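Winter Coats Project – progress report to the Boltmont Fund
Covering September to the end of the first half of the grant

Hello again, and thank you for being patient with this one. I know it was meant to be two sides. It has run over a bit, mostly because of zips.

Where we've got to

We have taken in 538 garments so far, nearly all of them coats and jackets, with a few fleeces and one wetsuit that I still haven't found a home for. The bulk came through the drop-off at Hiser House, and the rest from the Pivau estate, where the residents' newsletter ran our notice two months in a row without my asking (very kind of them!). The Samir Centre has agreed to be our third giving-out point from the new year, which takes the pressure off the Hiser hallway. Anyone who has tried to get a pushchair down that hallway in the last few weeks will be pleased.

Your grant has mainly gone on the things we said it would – hangers, rails, washing, thread, replacement zips and the rent on the flat above the old Hiser shop, where we do the sorting. The flat was a bit of a gamble. I'd asked for storage and what we got was two bedrooms, a kitchen with a decent sink and a bathroom we can't use for anything except drying. It's been a much better place to work than the garage was. It has windows, for one thing.

How the sorting works now

In my last report I said we were checking coats on a trestle table. We've given that up. A long coat hangs off both ends of a trestle and you spend your whole time hauling it back up, and the padded ones slide. So we now lay everything out on a bed, collar towards the headboard, face up, sleeves pulled out to the sides, and check it from the top down. You get the whole front in one go. It's also a lot easier on the back if you kneel, though I'd like some proper kneeling mats before the second half and have put them in the revised budget below.

The order is collar, main zip or buttons, pockets, cuffs, hem, and then flip it and do the back. Pockets get done properly, with a hand right in to the bottom corners. We've had tissues, bus tickets, a set of keys (returned), and a conker that had gone very hard indeed. Then it's a sniff, which is unscientific but quick, and it goes to wash, mend or rail. 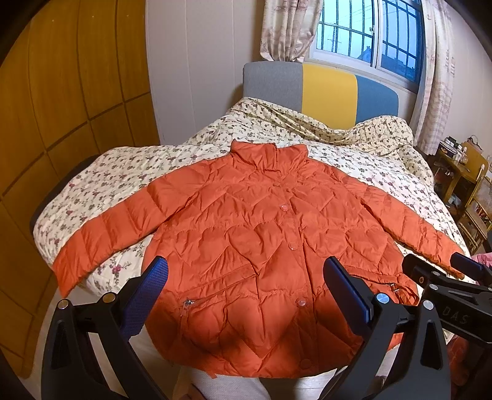 Puffers have turned out to be the bulk of the work. I had guessed we'd mostly see wool and school-type anoraks and I was wrong, people are clearing out quilted jackets by the armful. They are lovely things to give somebody in a cold flat, light and warm and they dry overnight, but every one of them has more to check than an ordinary coat. There are the seams, all of them, because one gone seam and the filling works its way along and you end up with a flat panel over the shoulder. There are the snaps, which need pressing shut and pulling open again one by one. And there are the pocket zips, which are where most of the damage is. The sliders seize up when a jacket's been hanging in a cupboard for years. A rub with a candle stub frees a good many of them and costs us next to nothing.

I should own up to one mistake. Early on we washed a batch of puffers together on a normal cycle and they came out like sacks of porridge. Two had to be thrown away. We now do them singly, on a low spin, and dry them flat in the bathroom with a good shake every time somebody walks past. It's slow, and it is the main reason we're behind on the number ready to go out.

Colour, oddly, matters more than I expected. I'd assumed everyone would go for black and navy, and the adults mostly do. The bright ones go straight away to people who walk home along the Pivau road after dark, where there's no pavement on one side. So I've stopped tucking them at the back of the rail. They hang at the front now, and I wish I'd done it in the first week.

What's gone out

We held two giving-out sessions at Hiser House. At each one we set out 40 coats on the rails and kept the rest upstairs, bringing more down as they went, which stopped the scrum we had last year. There are no forms and no questions. People try things on, there's a mirror, and there's tea. A few came back later with something to swap for a bigger size, so we've added a swap rail and will keep it.

Children's sizes are our weak spot. We run out every time, usually within up to 20 minutes of opening, and I'd like to do a collection aimed only at those.

Money

We're underspent on washing and overspent on zips and thread. I'd like your permission to move £20 a month from the first to the second, and to buy the kneeling mats out of what's left in the hanger line. Nothing else needs changing.

Next few months

The Samir Centre opens to us in January, and I need to get two rails over there before then, probably in my car with the seats down. After that there's a mending afternoon to arrange, a sign for the swap rail, and a decision about the wetsuit. If anyone at Boltmont would like to come and see the flat, mornings are best – the light's good in the bedroom until about noon, and the kettle is usually on.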